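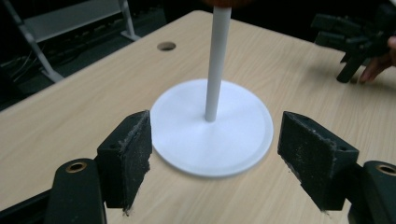
Both grippers at the table, fingers open around the white base.

I've been living with the Plidmont Bench Rules for a month now, a pack of six laminated cards on good practice for recording with hand-held grippers. It costs $20, and Sobia Chaudhry had been after me to try it. I grumbled, then I read card one twice. It's that clear!

Card two is pad care, and it's my favorite of the lot. It wants the pads looked over before every session, with a lint roller if they need it, and a note in the log either way. I used to skip this completely. Look at the pale specks along the edges of those black pads and you'll see why a written rule helps — on dark foam every bit of dust shows up, and I'd still stopped noticing it. 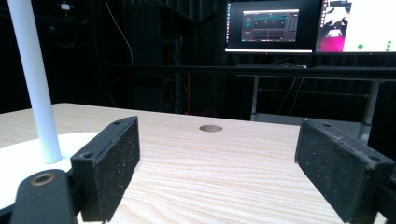 Card four covers the table. Only the things in the task stay on it, and anything fixed, like the round hole in the wood, gets written down once so people reading the log later know it belongs there. Simple enough, but my old notes never had it.

The weak spot is card five, on cables. It says "keep clear" and 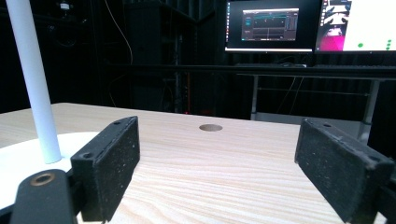 leaves it at that, with no word on which side to run them or how much slack to leave. Afroza Liyanage wrote our own version on the back in marker. The log sheet is also too cramped (my handwriting is huge, so maybe that's me). 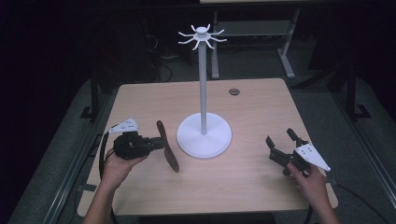
Mug tree, left gripper holding the brown piece, right one open.

Four stars from me. I'd buy it again, and I'd love a longer cable card in the next printing.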